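Where the Sound Goes at Skurkgate

The hall at Skurkgate holds 256 people when the floor is seated and somewhat more when it is not. It was built as a grain exchange, with a barrel ceiling, brick side walls and a stone floor, and until last October touring bands tended to play it once. The problem was the low end. A bass note struck on stage was still present in the back third of the room after the next two had arrived.

Beca Cadwaladr took over as technical manager with a small budget and no permission to alter the ceiling, which is protected. Her first job was measurement. She placed a reference microphone at 13 positions, ran a slow sine sweep through the house system at each, and plotted the decay times by frequency. The middle and upper bands were acceptable for amplified music. Below 164 hertz the decay climbed steeply, and the worst readings came from the two rear corners and from the strip of floor directly under the balcony.

"People had been cutting the treble for years," Cadwaladr says. "It made the room duller and the bass was still there."

Treatment began in the corners. Porous foam of the usual thickness does little to long wavelengths, so the crew built deep frames packed with mineral wool and faced with cloth, standing from floor to balcony height with an air gap behind. Four more were hung flat against the rear wall on brackets that grip the existing picture rail. Nothing is drilled into the brick. All of it can be taken down in a day, a condition of the lease.

The second change was to the loudspeakers. The subwoofers had stood in two stacks, left and right of the stage, an arrangement that produces a strong lane of bass down the center of the floor and weak lanes to either side. They now sit in a single row along the stage front, with small delays applied to the outer boxes to widen the coverage. Listeners near the bar get a little less level than before and a good deal more pitch.

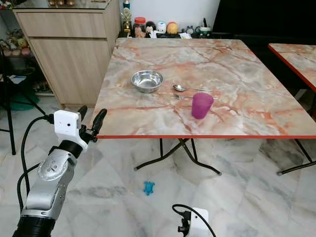
Why not simply turn the bass down?

Lowering the level makes each note quieter, but the note takes just as long to die away in relation to how loud it started. Kick drum and bass guitar still blur together, and the engineer ends up with a thin mix that is also unclear. Shortening the decay requires absorption in the room, or a speaker layout that sends less energy toward the surfaces that return it.

The first band through after the work was Bramia, a four-piece from Prurnham whose set depends on a detuned floor tom and a synthesizer that spends most of its time below 100 hertz. Their engineer, Carys Gwynne, had mixed them in the old room and kept her notes. On that visit she had used a steep high-pass filter on the synthesizer and removed the floor tom from the subwoofers altogether. This time both went through with mild correction.

"I still gate the tom," Gwynne says. "I would gate it anywhere."

She was less satisfied with the monitors. With the subwoofers in front of the stage, the drummer now hears more low frequency from the house than he did, and it reaches him late. Gwynne moved his wedge closer and pulled some energy out of it in the same band, which helped at rehearsal and less so once the room was full. Cadwaladr has since tested a reversed box at each end of the row, wired and delayed to cancel sound traveling backward. The result on stage is cleaner. It costs some output at the front, and the quieter acts have asked for it more often than the loud ones.

The area under the balcony remains the weak point. Decay there has improved, but the overhang blocks part of the high-frequency output from the main hangs, and the vocals lose their consonants past the second pillar. Two small fill speakers, fed with a delayed signal, are planned for the underside of the balcony rail. Cadwaladr wants them kept low enough that a listener notices only when they are switched off.

Drakos, a duo who play without any drums at all, are booked for two nights once the fills are in. They have asked for the house system to be kept at half its usual level, and for the bar refrigerators to be turned off during the set.

Related
Small rooms, big kick: tuning a floor tom for the stage
Bramia on the road: a set list in two keys
What a high-pass filter does to a vocal
Drakos add second night at Skurkgate
Prurnham venues: the spring listings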